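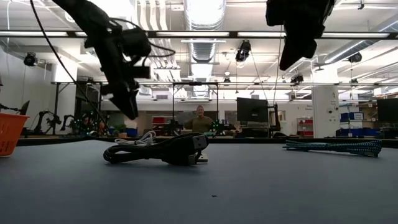 One black cable, one white cable, both still without a home

Home | Forums | House & Home | Moving and Downsizing | New Posts | Log In

How many spare cables is a normal household allowed to keep?

quiltsandcoffee
Good morning, everybody! We're moving to a smaller place over in Skerar in August, and I have been packing since before breakfast every day with my tea going cold next to me. The kitchen went fine, the linens went fine (I even let go of the good tablecloths), and then I opened the hall closet and found the cable box. My husband says we keep all of it, every last cord, because the day you throw one out is the day you need it. I say if we haven't touched it since the last move, it can go. I finally sat down and counted, and we have 108. For two people! We own one TV. Please tell me how you handled this at your house, and be gentle, I'm tired.

34 likes

backporch_dill
Oh, I feel for you. We did this when we left the farmhouse, and what saved us was masking tape. Every cord got a little flag with the name of what it belonged to, and if neither of us could fill in the flag, it went in a bag in the garage. We ended up with 29 labeled ones and a very heavy bag. The bag stayed put until spring and then I took it to the electronics recycling at the county yard. I have missed exactly one cord from that bag, and it was for a slide projector I'd already given to my sister.

21 likes

stillgotthebox
I'm going to side with the husband, sorry! I keep everything, and last winter it paid off. Our Grirka label maker quit, the company wanted a silly amount for a new power cord, and there was one in my bin that fit. Cords don't eat anything. One tub on a shelf is not what makes a house crowded – it's furniture that does that. Get rid of the second sofa and leave the poor man his cables.

quiltsandcoffee
There is a second sofa. I'm not showing him this reply.

backporch_dill
I'd just be careful about "one that fit," stillgotthebox. A plug that fits isn't always the right voltage, and my brother-in-law cooked a perfectly good radio that way. Please read the tiny print on the brick first.

stillgotthebox
Fair enough, and I did read it, with a magnifying glass and a flashlight. But that's one more point for keeping the originals, if you ask me.

9 likes

nightshift_baker
Coming in from the other side, I threw out nearly everything and I'd do it again. I kept two of each kind I use now, plus the long extension cords, and they all live in one of those Kodum shoe organizers on the back of the laundry room door, the kind with the clear pockets. You can see what you have, and when the pockets are full, you're done. Coil each one loosely, too, and skip the rubber bands – they get sticky over a hot summer and then you're scraping goo off everything.

backporch_dill
Seconding the shoe organizer. Mine holds seed packets, but I may have to buy another.

quiltsandcoffee
Well, we talked it over at supper and settled on the tape and the shoe organizer both. He gets one evening to name whatever he can, and the leftovers ride along to the drop-off at the Nam Street library, which takes cords by the front desk until six. He has already asked if "probably the old printer" counts as a name. What do you all think, does it?

stillgotthebox
It counts!

nightshift_baker
It does not.

Reply | Share (9) | Back to Moving and Downsizing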